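4.2 Getting the width estimate to behave

I'll be upfront that we spent far more time on this part of Tenon than on the policy itself. The planner wants a single number, the opening between the fingers, and it wants it at every tick. Our first version read that number from the color image with a small regression network and handed it straight to Juron, our planning layer. It looked great on the bench. Then we ran it over a full set of 300 episodes and found the width jumping around whenever the tool moved quickly, which of course is when the planner needs it most!

So we went through the bad stretches by hand (mostly Mostafa Ezzat and me, one long Tuesday) and sorted them by what the background was doing. Cluttered backgrounds were fine. The ones that hurt us were plain, pale surfaces with soft dark streaks on them. The network had apparently learned to look for dark things against light things, and a blurry streak between the fingers was dark enough to pull an edge inward. You'd get a perfectly steady opening reported as a pinch, and Juron would happily move on to its lift stage.

The fix has two parts. First, we stopped regressing width directly and now predict a mask for each finger, fit a line to its inner face, and compute the opening from the two lines. Second, we added a gate: if the fitted inner edge is much softer than the rest of the finger outline, we throw that measurement away and hold the last good one for up to 4 ticks. After that the estimator reports "unknown" and the planner has to wait. I was nervous about that last bit – a planner that waits is a planner that stalls – but in practice the waits were short.

We retrained on 700 hand-labeled images, picked to lean hard on the pale-surface cases. Figure 11 is typical of what went into that pile: the fingers are crisp, the opening is wide with nothing held in it, and a gray streak runs right down the gap. 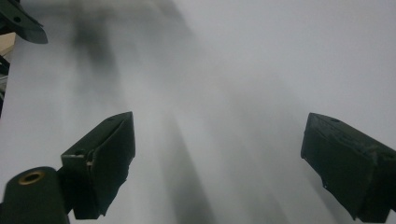

Figure 11. Wide-open fingers over a pale, streaked surface. The tool's dark parts are easy to separate from the background here, but the streak between them is what the edge gate is meant to reject.

4.3 Handing the width to the planner

Juron treats the opening as a value plus a flag, and the stage logic only looks at the value when the flag is good. We tried passing a full variance instead and ended up tuning thresholds on it anyway, so the flag stayed.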